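How to Clear a Kitchen Table Without Hiding Everything in a Closet

Filed under: Small Kitchens, Storage

By Selina Bachmann

My kitchen at the Hatton Street apartment has 44 inches of usable counter, and the coffee maker believes it owns most of them. Everything else ends up on the table. For years my method was to sweep the lot into a shopping bag when people came over and then spend a week wondering where the corkscrew lived.

What follows is the system I use now. It takes nearly 60 minutes the first time and very little after that, provided you don't share a home with anyone who empties their pockets.

What you need

A mug tree
A shallow basket, round if you have one
A plate rack
One drawer or open tray that can sit on the table
A damp cloth
Some willpower regarding free mugs

Step 1. Take everything off

Put it all on the floor or the bed. Wipe the table. Enjoy this part, it's the best it will look.

Step 2. Put the tall thing at the back

The mug tree goes down first, toward the back and near the middle, where a sleeve won't catch it. Two mugs is plenty if two people live with you. Hang them on opposite sides of the post, especially if the base is narrow. I once loaded all the pegs on one side of an Ornier stand and learned about leverage at 6 a.m.

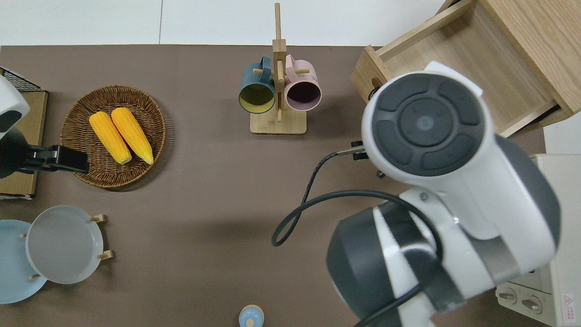

Mugs that don't make the tree go in the cupboard, and mugs that don't make the cupboard go to a friend. My friend Adwoa Ametepe has received several this way and has started returning them with plants inside, so count that as a partial success.

Step 3. Give the basket one job

A basket with no assigned purpose becomes a museum of dead batteries. Mine is for whatever produce we're eating next. Corn is good because two ears lie side by side and fill a round basket nicely. Onions are fine too, though they shed. Keep the basket shallow, or the bottom layer will be discovered in June by smell.

If yours is wicker, shake it out over the sink now and then. Don't soak it. The weave will hold crumbs no matter what you do and you may as well make peace with them.

Step 4. Plates stand up

Stacked plates take less room, I know, I've had the letters. But a stack means lifting four plates to reach the one you like. A wooden rack with pegs keeps them upright and lets you pull out any plate you want. Put it near the front corner on whichever side you serve from. Check the peg spacing before you buy: I ordered the Drestance rack because it was pretty, and our dinner plates lean in it like commuters.

Step 5. The drawer

Every table needs somewhere for small flat things: seed packets, tea, sauce sachets, the spare fuse. A loose wooden drawer does this better than a lidded box. With a lid, you forget what's in it. Without one, you're ashamed into tidying.

Set it at the back corner opposite the plate rack and angle it a little toward your chair.

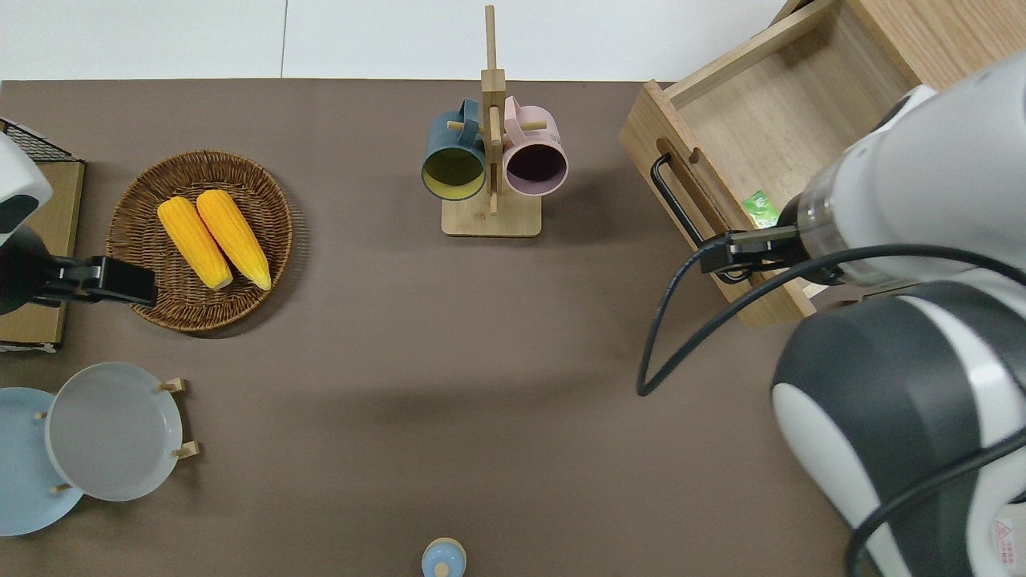

Small packets go toward the front, where your hand lands first. Anything bigger than your palm doesn't belong in there and should be sent home. If the drawer has a handle, keep it facing you, so you can slide the whole thing over when you need it and push it back when you don't. Stick felt on the bottom first – mine cost me a scratch I now cover with a trivet.

Step 6. Leave the middle alone

This is the hard one. The open patch in the center is for chopping, homework and elbows. The mail will try to settle there. Have a hook or a folder by the front door and deal with it before it gets as far as the kitchen.

Fixes for common trouble

Mug tree wobbles: move the heavier mug to a lower peg, or put a square of rubber shelf liner under the base.

Basket slides: same liner, cut in a circle. A whole roll from Mensah Hardware will outlast the table.

Plates rattle when you wipe down: take them out first. It's two plates.

Drawer fills up in a week: you have a pocket-emptier. Give them a bowl of their own, in another room, and don't look in it.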